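Tosley Small Kitchen Set: Progress Report to the Nernholm Fund
Prepared by Clikosus for the second reporting period, June
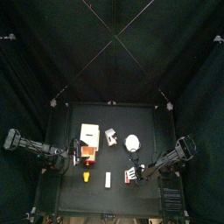
Tosley pieces on the black tabletop in June. White cabinet with its orange compartment open, the slotted white block to its right, the round plate farther over.

Where we stand

The Nernholm Fund gave us $3000 to develop a small kitchen set for loan to family centers and to produce 20 copies of it. We have 2 copies we would be willing to put in front of a family. The spring report said we expected to be most of the way there by now, and that was too hopeful. We are writing this one with more care.

The set exists and the main pieces are settled. What we doubt is whether the full set, as described in our application, was ever the right thing to make, and we would like to raise that now while there is still money to spend differently. The application promised a "complete kitchen experience." We wrote that phrase and we no longer know what it means. A child can do a fair amount with a cabinet, a plate and something to stir with. We haven't found good evidence that adding more pieces adds more play, and we have found plenty that it adds more to lose.

The cabinet

The white cabinet is the largest piece and has taken most of our working time. It began as a plain box with a door. The door is gone. In its place is the open orange compartment at the front, low down, and the top now has a small dark slot in it.

We changed to orange after the first session, when white on white turned out to be hard for younger children to make sense of. Several of them felt along the face of the box for something to pull and gave up. With the orange they go straight to it. This is the one color decision we would defend against anybody, and it was also the cheapest.

The slot on top is harder to defend. It was put there so that a card could stand in it with a picture of a dish to "cook," and the cards have not been drawn. Without them it's a slot. Children post things into it, and at that scale the things they post are usually the smallest and the hardest to get back. Our working group is split on whether to keep it. One side says posting is play too. The other side has had to shake the cabinet upside down at the end of every session. We intend to keep the slot for one more round and then decide, cards or no cards.

The slotted white block

It is small, white and block-shaped with a dark notch in the front face. We designed it as a toaster. Adults call it a toaster without being asked. Children have called it a radio, a house, a bathroom and a bus, and one group used it to hold up the plate. Our application listed "recognizable appliances" as a goal, and on a strict reading this piece fails it.

We are inclined to leave it alone. It is easy to make and it survives being stepped on. If the Fund feels the goal should be met as written, we can add a lever or a painted dial, but we'd want it understood that we would be doing so to satisfy our own wording.

Plate and utensil

The round white plate with the thin dark rim has given us no trouble. The rim was added so the edge would show up against pale tables in the centers, and it does that. On a black tabletop the plate hardly needs the help.

The red-and-white utensil has been praised more than any other piece, and we'd like to know why before we take credit for it. It may be the red. It may be that it is the only piece with a shape that tells the hand what to do. It may also be that it was always set down nearest to the plate, at the side where the most confident child tends to stand. We moved it around for two sessions and the results were muddled, so for now all we can say is that children pick it up first more often than not.

The small pieces

These are the weak point of the set. The yellow piece, rounded at one end and tapered at the other, was meant to be one of a family of foods. So was the small red one, which usually ends up in or near the orange compartment. The narrow white block was supposed to be butter. We have tried calling it butter, cheese and tofu, and have gone back to calling it the white block.

Our application included a long list of foods to be made by Zamudio, the shop that has been turning out our small parts. The samples were well finished and arrived when promised, so nothing in this section is a complaint about Zamudio. The trouble is with the list. It came from a brainstorming afternoon and was never tested. When we put out the whole range of samples, the younger children scattered them and the older ones sorted them by color and then asked what else there was. When we put out only a few, we saw cooking, serving, refusing to eat, and one very long argument about who had burned the dinner.

We know how this looks. A project that is behind schedule has found a principle that happens to require less work. We have asked ourselves the same question and can only say that the pattern held in all three centers, including the one where we had hoped it wouldn't because the extra samples were already paid for.

The black surface

The draft guidance for centers says the set should be laid out on a dark, plain surface, and the reason is ordinary enough: most of the pieces are white or pale, and on a pale table they vanish. We have been working on a square black tabletop with black fabric on the walls and overhead, and every piece reads clearly there, down to the smallest.

That has its own danger. Things look better in our black-lined space than they will ever look on a center's folding table with a juice stain on it. Two design choices were approved in there and then fell flat in use. The first was a very pale gray version of the plate. The second was a set of tiny labels. Both have been dropped. From here on, no piece will be signed off until it has been tried on a table we did not choose.

A dark cloth may be the answer, and it could be folded into the box with the set. We priced one. It is affordable if the food list is cut and not otherwise. We also suspect that a cloth will be washed once, put in a drawer and never seen again, so the pieces still need to work without it.

Storage and packing

Our first box had a shaped tray with a recess for each piece. It looked very good in the application. In the centers it was a failure, and a predictable one. Staff have a few minutes between groups and are not going to match a tapered yellow thing to its tapered hole. The pieces went back in a heap on top of the tray and the lid was pushed down until it bent.

The second box has no tray. The cabinet goes in first, standing up, and the rest goes around it. The small pieces are meant to travel inside the orange compartment, which worked on our bench and works less well in a car. We are looking at a drawstring bag for them. It is a dull solution and we expect it to be the right one.

Money

Most of what has been spent went to the cabinet and to Zamudio's samples. The remaining funds will cover the outstanding copies at the reduced piece list. They will not cover them at the original list, and we don't see honest savings anywhere that would change this. The shaped trays are a loss. We ordered them before testing one, and we shouldn't have.

No staff time has been charged to the grant in this period.

What we can't tell you yet

We were asked to report on whether the set "supports language development." We have notes from sessions, and the notes contain a good deal of talking. They do not contain any comparison with what the same children say around any other toy, or around an empty cardboard box. Until someone makes that comparison, we would ask the Fund not to quote us on the point. A line to that effect appeared on our own web page and we have taken it down.

We also can't say much about wear. The copies in use have had light handling. The corners of the cabinet look fine and the rim of the plate looks fine, but a set that goes out on loan will live a harder life than ours have.

Requests to the Fund

Please let us reduce the piece list to the cabinet, the slotted block, the plate, the utensil and a short handful of small pieces, with the yellow and red ones kept and the white block on trial.

Please let us move the money held for the remaining food samples to the drawstring bags and, if anything is left, to the dark cloths.

We would also like the delivery date for the 20 copies moved back to the end of the next period. We considered asking for a shorter extension and decided we'd only be back with a second request.

Next steps

Zamudio has been told to hold all further small parts until we hear from you. The next session will use the second box, an ordinary table and the reduced list – no cloth, no tray and no cards in the slot. Centers will be asked to pack up without instructions so we can see where things end up.

If the Fund would prefer to see the full list carried through, we will do it and report on it fairly. Our view is that it would produce fewer copies, later, with more pieces missing from each. We would need an answer before the next order is placed, and the quote we are holding for the bags runs out at the end of June.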